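Bench Rules for a Shared Robot Arm
Project report, Egan Building lab, section 2
March 19, 2019

1. What we were asked to do

Write a set of working rules for the tabletop arm, then run the block stacking task under those rules and report which ones held up. The arm was already set up when we got it. No written rules except a printout taped to the door, and that was for a different machine.

We call our rule set Bronura (the name of the folder, it stuck). It is one page. The first draft was four pages and the other group told us they stopped reading on page two, fair enough.

2. Where the rules came from

Three sources. The course handout on machine safety. The Maver lab sheet, which is good on lockout and power but says nothing on lighting or on where to put your parts. And our own mistakes from the first week, mostly those.

We did not try to meet a full industrial standard. No time, and we don't have the measuring gear for contact force. What we did was read the parts on risk assessment and copy the method: list the hazard, say who could be hurt, say what you change, check again. The table for this is in the appendix, 10 rows. Two of the rows are about cables.

3. The rules, short form

Before power on: table clear of anything not in the task. Cables checked by hand from the arm to the wall. One person is operator, says so out loud, and holds the stop button.

Speed: slow mode for the first run of any new program. Slow mode again after any edit, even a one line edit. We broke this one twice. Both times the edit was "just a number".

Reach: no hands past the table edge while the program is running. If a block falls, stop first, then pick it up. Paused is not stopped – the arm can resume from a pause if the other person hits the wrong key.

Parts: only the blocks in the current program on the table. The target pad goes down before the blocks do. Nobody moves the pad after calibration, if it gets bumped you recalibrate.

Light: lamp position fixed and written in the log. More on this below.

Log: every run gets a line. Program name, operator, result, anything odd. Blank lines are not allowed, "nothing odd" is a valid entry.

4. Task setup

Stack colored blocks on a square pad. The program gets the block positions from the vision step and plans one pick at a time. A stack counts as good if it stays up for 9 seconds after the gripper lets go. We picked that number so there would be time to write the log line, no deeper reason.

Camera buffer is set to 2048 in the config file. We left it alone and the rules say leave it alone.

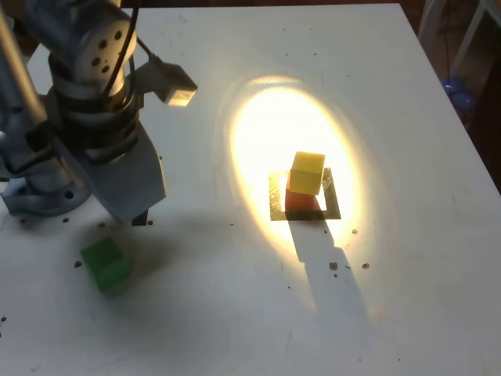 Fig. 1. Stacking task on the white table. Yellow block on red at the pad, green block still on its own.

The light rule came out of the bright patch on the table. The middle of it goes nearly white and the edges go yellowish, and the stack throws a long shadow across it. Meanwhile the green block is over in the arm's own shadow. So one program has to handle a very bright block and a dim one in the same run. When we let people set the lamp how they liked, color thresholds that worked for one operator were useless for the next. Fixing the lamp did not make the light good. It made it the same, and that was enough to compare runs.

We also added a line about marks on the table. There are small dark spots and shallow holes in the surface, and a loose threshold will pick up a spot as an object. Rule now says set a minimum size for a detected object, and write it in the log if you change it.

5. Results

229 runs logged under the final version. We are not reporting a success rate by rule becuase we changed two rules partway through and the numbers don't compare. Should have frozen the rules first. What we can say:

The stop button rule was followed in every logged run. Easy rule, one person, one job.

The slow mode rule was the one people skipped. Adding it as a checkbox on the log line helped more than the sign did.

The log itself got worse toward the end of each session. Entries get shorter, then it's all "ok".

The reach rule got argued about. One of us thinks it should be a taped line on the floor, not the table edge, since you can lean. We agree now but did not test it.

6. Comparison with the Gasberg rules

The Gasberg section wrote their own rules for the same type of task. Theirs put a lot on training, with a sign-off before anyone can run alone. Ours has no sign-off at all, and that is a gap. Theirs has nothing on lighting. We would merge the two.

7. Still to do

Floor tape. Operator sign-off, copied from Gasberg. A rule for what happens when two groups share one session – right now its whoever got there first. Recheck the hazard table in May once the new program is in, and rewrite row 6, which nobody on the team can explain anymore.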